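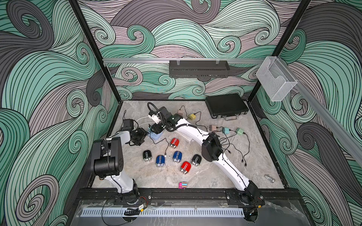 Sandamali Begum wrote in to ask if the Famarlow bench kit is stiff enough for two arms running at once, because her homemade table shakes every time one of them stops short and she's tired of re-teaching positions.

Yes! It's stiff enough, and that's the main reason I like it so much.

Home Reviews Benches Grippers Parts Forum Contact
5 min read

I've had the Famarlow up and running in the Rimudville shop since December, with a pair of arms on it, and it has been the least troublesome piece of the whole cell. It's a bench and enclosure in one: frame posts, side and back walls, a mounting rail along the front, an overhead rail at the back, and a clear front panel. You bring the arms, the wiring and the patience.

Setup

The frame went together in 40 minutes. The manual says to tighten everything as you go, and I'd ignore that. Leave all the corners finger tight until the walls are in, then square it up and go around with the hex key. I did it the manual's way the first time and had to back half of it off again to get the right wall to seat.

The front rail is the star. Both arm bases bolt straight to it, one at each end, so they share the same reference and you don't have a left arm that has wandered a little compared with the right one. On my old table each base had its own clamp, and I was checking them constantly. Now I put a wrench on the base bolts every other week and they've hardly ever moved. (Mark them with a paint pen after you torque them. It takes a minute, and a quick look tells you everything.)

One warning about the rail: it wants a flat floor under it. If the frame is twisted, the rail is twisted, and your two arms will disagree about where the table is. I shimmed the back corner with a scrap of aluminum before I did any calibration at all.

Walls and top

I ordered the swirly wave pattern in mint, mauve and dark gray, and I love it. People who come by either love it too or ask if it came in plain. It does. If your vision software is fussy about backgrounds, start with the plain set and swap later, as the walls slide out once the top is loose.

The tabletop is the gray marble pattern, and it wipes down easily. My only gripe is that it's a bit slick. For sorting small stuff, like the red, blue and black capsules I've got both arms working around, you'll want a gentle approach speed or things scoot away from the fingers. I turned the last stretch of the approach way down and the problem mostly went away.

Overhead storage

The back rail takes clip-on baskets, and I've got a black perforated one hanging up there. Keep it light. There's also a clear acrylic box holder that goes on the diagonal rail at the upper right, and that has been handier than I expected for things I want close by and out of the arms' reach.

Cables

This is where I'd ask Famarlow to do better. There's no channel for cables anywhere on the bench. If your jobs involve chargers and power bricks, as mine do, you'll have cords trailing across the work area, and you have to plan every path with them in mind. A slot along the back edge would be wonderful. The wrist camera is its own puzzle. I route the lead with plenty of slack, run the arm to its far limits by hand, and check that nothing pulls tight before I let it go at full speed.

Upkeep

My routine, for anybody setting up something similar:

Before each session, clear the top of anything the job doesn't need and wipe the gripper fingers with a dry cloth.
Every other week, check the base bolts and the frame corners.
After 200 hours, pull the fingers off, look for wear on the faces, and recalibrate both arms against the same corner of the table.

The front panel picks up reflections, so if you have a camera looking in from that side, move your lamp before you blame your settings. I lost an evening to that one.

Compared with the Trirnar

I also spent 2 weeks with the Trirnar bench. It's lighter, and easier to carry up a flight of stairs, but the arms mount on separate plates and I was back to checking alignment all the time. For one arm it's a nice little bench. For a pair, I'd pay the extra for the Famarlow without thinking twice.

Sandamali, if you do order one, get the longer base bolts. The ones in the box were too short for my arms.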